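The long life of an ordinary sock

Most of us own more socks than we wear. They sit at the back of the drawer, some without a partner, some thin at the heel, a few bought for a holiday and never used again. We replace them without much thought, usually in packs, and the old ones go in the bin.

It was not always like this. Well into the last century a household in Wendale would expect a pair of wool socks to last several winters. The town had 16 small hosiery workshops at one time, most of them in back yards along the river. The last closed when its owner retired and sold the knitting frames for scrap. What is left is a street name, a brick chimney and a mending group that meets above the old post office.

The group began with eight members and now has 25 on its list. It meets in the evening from September to June, and the charge covers tea and thread. People bring jumpers and gloves, but socks make up most of the pile.
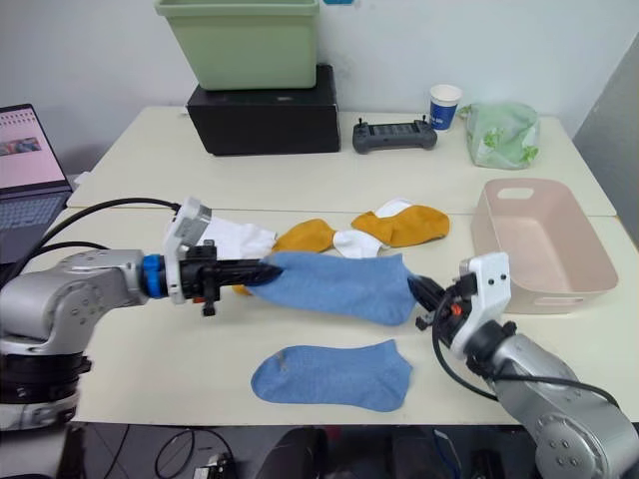

Chu thinks the pile would be smaller if people washed socks properly in the first place: cool water, inside out, and never over a radiator. Heat ruins the elastic long before the heel goes, and a sock that won't stay up tends to be thrown away however sound the rest of it is.

There is something in this. The care label on a modern sock is easy to miss, as it is often printed on the paper band and lost with it. Cotton will put up with a good deal. Wool will not, and mixed yarns fall somewhere in between. A wool sock washed too hot shrinks and thickens, and no amount of pulling will bring it back to size.

The heel and the ball of the foot wear first, then the big toe. The best time to darn is before there is a hole, when the knit has gone thin and you can see light through it. A few rows of running stitch on the inside will hold it for months.

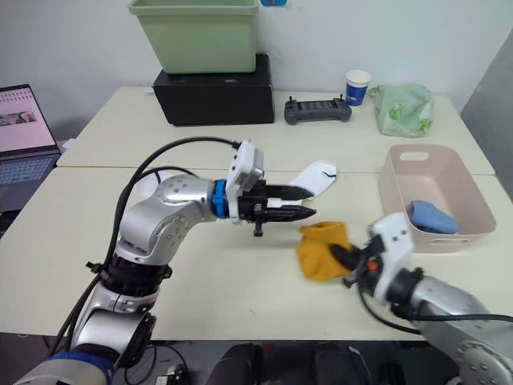

Once there is a hole, the job takes longer. You need a darning mushroom or something else smooth and round — an orange does well — and a yarn close in weight to the sock. If the yarn is too thick it makes a lump that rubs. Work up and down first, well out into the sound fabric, then weave across. Leave small loops at the turns so the darn can give a little when it is washed.

The group buys its yarn from Molden, a mill shop two valleys over, which sells the ends of cones by weight. The colours are whatever happens to be left. Few members try for an exact match now, and some choose a bright yarn on purpose.

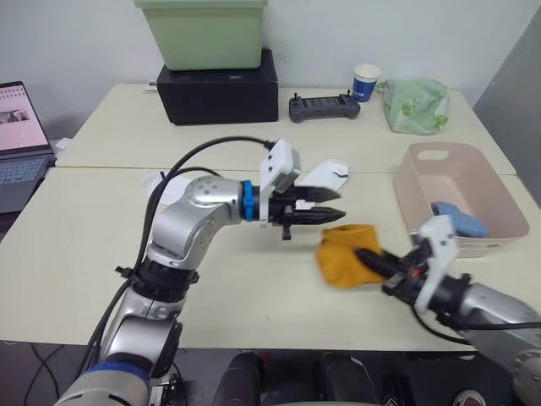

Whether any of this saves money is another matter. A darn takes half an hour, and a supermarket sock costs less than a cup of coffee. The sums look better for walking socks and hand-knitted ones, which cost a good deal more to replace. Last winter the group mended about 300 socks, and most of them were of the cheaper kind. People like what they like, and a comfortable sock is hard to give up.

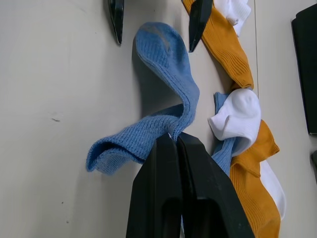

Light blue, with a ribbed cuff and some wear at the toe.

Ribbing deserves a word of its own. It is what holds a sock up, and it is the hardest part to mend well because the stitches have to stretch. A loose cuff can be saved by running fine elastic thread round the inside, two or three rows deep. Tie it off with the sock on your foot, or you may find it too tight by lunchtime.

Socks past saving still have their uses. Cut off the foot and the leg makes a draught stopper for a small window, or a sleeve for a hot water bottle. Wool ones can be unpicked if the yarn is strong enough, and the group keeps a biscuit tin of it by the door for anyone who wants some.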